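The Pilkington Gauge

The river was at 107 inches on the Pilkington gauge when I took over the desk, and it had been raining in the hills above Mesteck for two days. The forecast out of Skornholm called for more of it by evening. I wrote the number on the pad and called the lock house. They had the same number. I put the phone down and ate half of a sandwich.
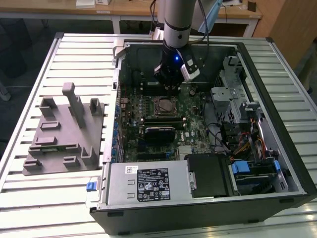

A flood comes to a forecaster as a column of figures, and I had been reading that column for most of my working life. Upstream first, then the dam, then us. My father kept the same figures in pencil and drove out to the gauges in his truck. By my time the readings came in on their own, through machines I never had much reason to open. I knew what one looked like with the side panel off, a green motherboard in the middle of a black and silver case, and that was as far as I went. If the screen showed a number, I believed it. At four o'clock the screen showed 107 again, and the rain was coming sideways across the parking lot.

I called the lock house back. The woman there said she would go out and look at the painted board. She was gone a long time. I could hear her radio playing, and then a door, and then her boots.

"It's over the second mark," she said. "I can't read the board past that."

I asked her if she was sure, and she said she was standing in it.

There were 576 houses on the low side of Mesteck. The rule was that I needed two readings before I could ask for the sirens, and I had one reading and one pair of wet boots. I looked at the Femine Creek gauge, which fed in below the dam. It had not changed since noon either.
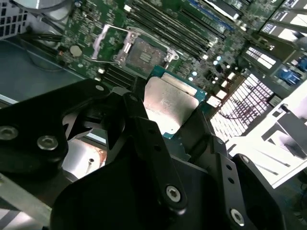

Over the phone the county office wanted to know what the gauge said. I told them it said 107 and that it was wrong. They asked how a gauge could be wrong and still be sending. I said it was stuck, and Femine Creek was stuck too, and the water was in the lock house. Then I counted the boots as my first reading and the rain as my second, and wrote both on the pad with the time beside them.

The sirens started at 4:26. I stood at the window and watched the headlights come on along the low road, one car and then a line of them, all headed up the hill.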